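4. Widows' accounts and the practice of shop credit

Last updated: June

4.1 The ledgers and their limits

The previous section dealt with the supply of goods to Prallton from the river port of Clallel and with the terms on which the wholesale grocers there released stock to smaller houses inland. The present section turns to the other side of the counter. It asks how the retail shops of Prallton lent to their own customers, and in particular how they treated an account when the man in whose name it stood had died and the household went on buying.

The evidence comes from the day books and ledgers of the Holloway shop, which sold tea, sugar, candles, soap and a small range of cloth from premises on the market place. The surviving series contains 1,317 personal accounts. The text used throughout is the Kadrić transcription, checked against the originals where the reading of a name or a sum was in doubt. Page references follow the numbering of the transcription and not the later pencil numbering, which skips two gatherings at the end of the second ledger.

The series has the usual faults of its kind. The first ledger lacks its index. Cash sales were entered only when the customer also had an open account, so the books say little of those who paid at once and nothing of those who were refused. The shop's clerks carried balances forward at Christmas in most years but at Lady Day in others, and on a few leaves both dates appear in different hands. These faults matter less for the question asked here than they would for a study of prices. An account can be followed from one holder to the next even where the balance is uncertain, for the clerk normally wrote the new name beneath the old and drew a single line through the latter.

Of the 1,317 accounts, 54 passed at some point from a husband to his widow. The identification rests on the ledger's own words ("now the Widow", "his relict", "Mrs. for the late") and has been confirmed in the burial register of the parish wherever the register is legible. Accounts that passed to a son, a brother or an executor have been left out, as have those of women who first appear in the books already described as widows. The group is therefore a narrow one. It does not show how many widows bought on credit in Prallton. It shows how one shop handled a change of debtor at the moment when the change occurred.

4.2 Carrying the debt across

The common view of shop credit in this period is that it depended on the standing of the head of the household, and that a death brought a reckoning. Executors' papers support such a view. They are full of tradesmen's bills sent in within weeks of the burial, often for sums which had been allowed to stand for years. The law gave the shopkeeper good reason to be prompt, for a simple contract debt ranked behind most other claims upon an estate and a late claim might find nothing left to meet it.

The Holloway ledgers do not fit this picture well. In the greater part of the transferred accounts the old balance was neither called in nor written off. It was carried to the widow's name as the first line of her own account, and she went on buying below it. She was in strict law under no duty to pay her husband's debts out of her own means. By allowing the balance to stand at the head of her page she seems to have taken it upon herself, and the shop seems to have extended further goods on that footing. No written agreement of this sort has been found. It may be that none was made.

The sums involved were modest. Most were of a size that a labouring household might clear in a season of regular work, though some of the larger balances belonged to the families of small masters whose own trade debts were tangled up with those of the kitchen. The account of a cooper's widow is a case in point. Her late husband had supplied the shop with casks and had been paid in sugar and candles, and for two years after his death the clerk continued to enter casks to her credit. Whether she ran the cooperage herself or let it to a journeyman is not recorded.

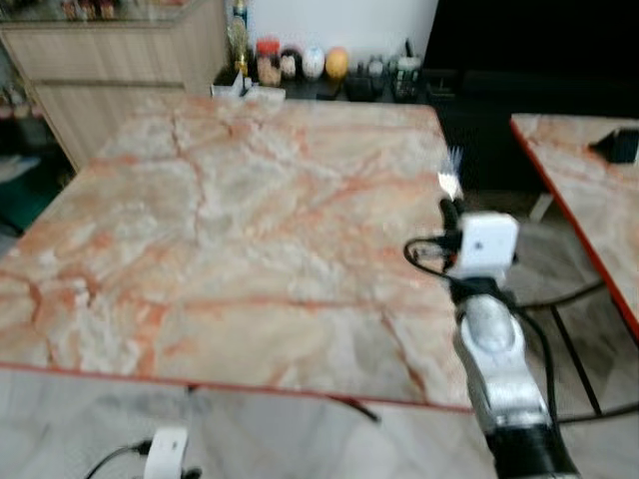 Hofstetter would read such entries more coldly. In his view the shopkeeper who carried a dead man's balance to the widow's page was making sure of a doubtful debt, and the goods that followed were the price of her consent. He adds that a widow with children and no ready money had few other doors to try, and that to speak of trust between the parties is to mistake a lack of choice for goodwill.

The objection has weight, and the ledgers cannot wholly answer it. They do, however, allow a limited test. If the further goods were simply an inducement, one would expect the shop to draw back once the old balance had been cleared. In the accounts where the clearing of the balance can be dated, no such drawing back appears. Purchases continued at much the same level and the permitted debt was, if anything, a little longer. The shop behaved towards these customers as it did towards others of like means. One may grant that its first motive was to recover what it was owed and still conclude that the connection, once renewed, was kept up for its own sake.

A second point concerns the goods themselves. Tea and sugar make up the bulk of the entries both before and after the transfer, but candles and soap increase in several of the widows' accounts to a degree that household use does not readily explain. Oyelaran has suggested in correspondence that these women were taking in washing and needlework, or were selling on in small amounts to neighbours who had no account. The second possibility deserves attention. A woman who bought candles by the pound and sold them singly would have been both a customer and, in a modest way, an agent of the shop. The burial and rate books are silent on the matter, and the question must be left open until the quarter sessions papers have been searched for hawkers' licences and complaints of unlicensed sale. 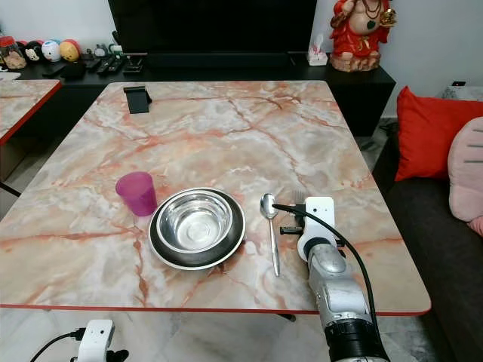

Figure 3. Pink cup, steel bowl on a round plate, and spoon.

4.3 Payment in kind and in labour

Of the 54 transferred accounts, 22 were settled wholly or in part by means other than coin. The forms of payment are various. Eggs, butter and spun yarn appear most often, followed by days of work entered at a fixed rate. The work is seldom described. Where it is, the entries speak of cleaning, of plucking geese before Michaelmas and of "sitting in the shop", a phrase that presumably means serving or keeping watch during the absence of the family.

Payment in kind has often been treated as a sign of hardship or of a shortage of small change. Both were present in Prallton. The shortage of coin, however, affected all customers alike, and payment in kind is found in the books among farmers of some substance as well as among the poor. What sets the widows' accounts apart is the regularity of the entries. A farmer might send a side of bacon once a year to reduce a large balance. The widows' eggs and yarn arrived week by week, generally on a Monday, and were priced at a rate that hardly moved while the market rate rose and fell. A fixed price protected the seller in a good year for eggs and served the buyer in a bad one. It also saved both parties the trouble of arguing.

The entries for labour raise a harder question of value. The rate allowed to women was below that paid to men for comparable days, as it was throughout the district, and no widow's rate was raised during the life of her account. It cannot be shown that the work was freely offered. In one account the clerk has noted that the customer "is to come when sent for", which reads more like an order than a bargain. The balance on that page was among the largest in the group and remained open when the ledger ends.

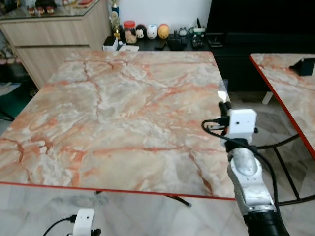
Ferreira, responding to an earlier draft of this section, wrote that the weekly entries should be set beside the poor law accounts before any firm view is taken. She pointed out that a parish pension was commonly paid early in the week, that some overseers paid it through a shopkeeper, and that a widow's steady eggs might in part be the parish's steady shillings under another name.

The suggestion has been followed as far as the sources permit. The overseers' accounts survive for only part of the period covered by the ledgers. Within that part, a small number of the women named in the transferred accounts received relief, in each case on a day which does not agree with the dates of their credits at the shop. Nor do the sums match. It remains possible that relief was paid over the counter in goods and entered by the overseers alone, and the practice is known from neighbouring parishes. The Andisance index of parish payments, when its coverage of the Clallel valley is complete, should allow the matter to be tested on a larger body of names.

4.4 The closing of accounts

The end of an account is often harder to explain than its beginning. Some widows remarried, and the page was then headed with the new husband's name in the same manner as before. Others died, and their balances were claimed from their estates or struck out as lost. A further group simply ceases to appear. The clerks made no distinction between a customer who had moved away, one who had taken her custom elsewhere and one who had been told that she could have no more.

Ambrose has argued from the papers of a rival house that shopkeepers in small towns exchanged information on bad debtors and that a refusal at one counter was soon known at the next. Two letters tucked into the second Holloway ledger bear him out so far as men are concerned, both being inquiries about the credit of journeymen who wished to open accounts. Neither mentions a woman. The transferred accounts that end without explanation are considered again in Section 5, together with the accounts of sons and brothers that were set aside above.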